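13/07/2020
Line noise on the Skareck extension, continued. Measured the loop at the Rullitz box: 141 ohms with the old drop wire, 119 after remaking both joints. Hum is lower but still there – worse when the Hsiao charger is on. 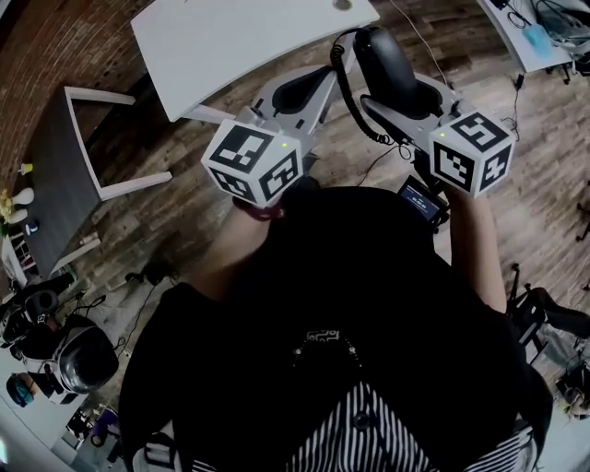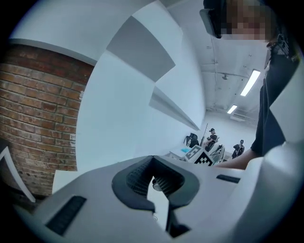 First picture: black handset and coiled cord. Second: brick wall at left.

Swapped in the 300 ohm resistor from the Undov kit, no change. Left it in. Six spare joint connectors in the drawer, need more. Next: try the charger on another circuit and remeasure.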